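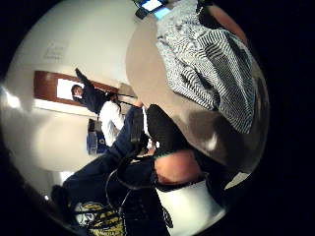

Thread on drafty windows, because I spent most of November on mine and people keep asking me what I did. Old frames leak in more places than you'd think. Most people feel along the sill and stop there. Reach up to the top of the frame too, like the man in dark navy with his arm up by the reddish-brown wood one. The top is where I found my worst gap.

How I check: pick a windy day, wet the back of your hand, and move it slowly along every joint. Turn off the heat first or the warm air confuses things. A stick of incense works too if you have one. Watch where the smoke bends.

Mark each leak with painter's tape as you find it. I didn't do this on the first window and had to start over.

Gaps between the trim and the wall get caulk. Use the paintable acrylic kind indoors. Cut the tip smaller than you want to. Run a short bead, smooth it with a damp finger, move on. Don't try to do the whole window in one pull.

Gaps between moving parts get weatherstripping, never caulk. A guy down the street caulked his sashes shut and spent the spring cutting them open again with a utility knife.

For strips I bought V-shaped vinyl from Brovitz, and later some foam tape from Fondimex for the bottom rail. The vinyl has held up. The foam went flat in 2 months and I pulled it off. Clean the wood with rubbing alcohol before you stick anything to it — dust is what makes these peel.

If the putty around the glass is cracked, that's a separate job and you need warm weather for it. I left mine for later. Also, if your house is old, test the paint for lead before you scrape or sand anything.

Cost. I had a quote of 900 dollars a window to replace them. Doing all 5 windows myself came to less than that for the whole lot, even with the caulk gun and the tubes I wasted learning.

Somebody asked about the clear plastic film kits. I used one in the back bedroom. It does cut the draft, but you can't open the window until you take it down, and the tape took a little paint with it.

Ritva Räsänen asked if I did the attic hatch. Yes, same vinyl strip around the lip, plus two hook latches to pull it down tight. Took me less time than one window.

Next up is the back door. The sweep on the bottom is worn through on the hinge side and I still have to measure for a new one.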